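Handout 6: Small Containers, and What Lives on a Countertop
Home Objects and Everyday Materials, evening course
Ifor Rees
Thursday, June 25, 2020

Hi everybody! I missed you at the last session (half of you, anyway, the connection was awful), so I've typed up what I said and stuck in the bits I forgot to say. You don't need to read the Becerra chapter before this, but it'll make more sense of the part on rims if you do. And please bring two containers of your own next time. Any two, as long as you use them most days.

Where we left off

Back in April we talked about big storage: shelves, trunks, that enormous Drikdale cabinet I went on about for far too long. Small containers are harder, I think. A cabinet has one job and it stays put. A cup has a job when it comes out of the box and then a completely different one by the end of the week, and it moves around all the time, and people hardly notice when it has changed careers. My own desk has a jam jar full of paper clips, a soup mug with screws in it and a flowerpot I keep receipts in. I couldn't tell you when any of that started.

So the first thing I want you to do with any container is keep two notes apart. One is what it is: shape, material, how it's made, what size. The other is what it's being used for. Write them in separate columns. If you mix them up you'll write "pen holder" and stop looking, when what you've really got is a straight-sided cylinder that could hold pens or wooden spoons or dry noodles.

Tapered and straight

Most plastic tumblers taper. The rim is wider than the base, and there are a couple of good reasons for it. A tapered cup comes off its mold easily, and a stack of them will nest, so you can put 25 in the space of a few. The price you pay is at the bottom, where there's less footprint to stand on. Load a tapered cup with anything tall and it gets tippy pretty fast. Try it at home with a long spoon and an empty cup, then put an inch of water in and try again. You'll feel the difference right away!

Straight-sided containers don't nest (well, not unless you own them in different sizes), but they use their floor space better, and tall things stand up in them without fanning out so much. Bamboo is a lovely case because the plant has done most of the work for you. The stem is already a tube. You cut it across, and if you cut just below one of the solid walls inside, called a node, you've got a floor as well. People have been doing this for a very long time with nothing fancier than a saw.
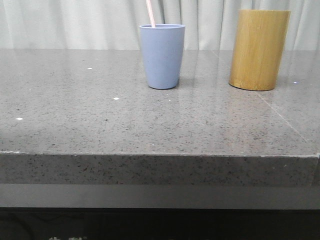
Tall things change a container too, and I'd like you to take this seriously in your sketches. Put a straw in a tumbler and the whole outline shifts. Your eye goes up, there's a lean to it, and the cup stops being a plain little tapered block. When you draw one, draw the lean first. Nearly everybody draws the straw bolt upright in the middle, where a real one will hardly ever stay, and the drawing looks stiff and you can't work out what's wrong with it. Then do the rim as a narrow oval. Narrower than you think! If you're looking from low down, it's barely more than a line.

Surfaces and finish

Three quick exercises, twenty minutes each, and no erasing please.

First, find something matte and something shiny and put them by the same window. On the matte one the light changes slowly across the curve, one side a touch paler than the other and no hard edge anywhere. On the shiny one you'll get a bright patch that jumps when you move your head. Pencil only.

Second, do grain. Bamboo, a wooden spoon, a breadboard, whatever you've got. Bamboo grain runs the length of the stem, fine and close together, and it isn't one color: there's ocher in there, and straw, and honey. Please don't draw 88 separate lines. (Somebody did last year and it took her the entire evening. She was very proud of it, and rightly, but she had no time for the other two.) Lay down a base color, go darker on the side away from the light, leave a paler band running down the part that faces it, and then drag in a few streaks.

Third, look at what your containers are standing on. Polished stone is fun because it gives you a shadow and a reflection at the same spot, and beginners tend to pick one and drop the other. Speckled stone is fussy. I squint until the speckles go soft, put in the general gray, and add a few flecks at the very end where they help.

Weights and measures

A couple of you asked how to work out capacity without a measuring cup. Easiest way is a kitchen scale. Set it to grams, zero it with the empty container on top, fill with water, read it off. One gram of water is near enough one milliliter, so a reading of 400 means 400 milliliters. Don't do this with unlined bamboo, or at least don't leave the water standing in it. It can swell, it can split, and in a damp kitchen it grows a gray fuzz that's a real pain to get out. Use rice for bamboo and pour the rice into a jug afterward.

For height, stand a ruler next to the thing and get your eye level with the rim. For width, measure across the top and across the bottom and write down both. On a straight cylinder they ought to match. On bamboo they often won't, quite, and I like it all the better for that.

For next time

Two containers, your two-column notes on each, and one page of drawings showing them side by side with a gap between. Leave a decent gap. The empty bit of counter is part of the drawing and I'll be asking you about it. Use any paper you like; I use the cheap Trinero pads and they're fine with pencil, less fine with ink.

If you can't make the session, email me a photo of the page and I'll write back by the weekend.

Related items
Handout 5: Lids, Stoppers and Corks
Handout 4: The Drikdale Cabinet, Drawer by Drawer
Reading notes: Becerra on Rims and Edges
Materials list and where to buy paper
Pandatness sketch evenings, summer schedule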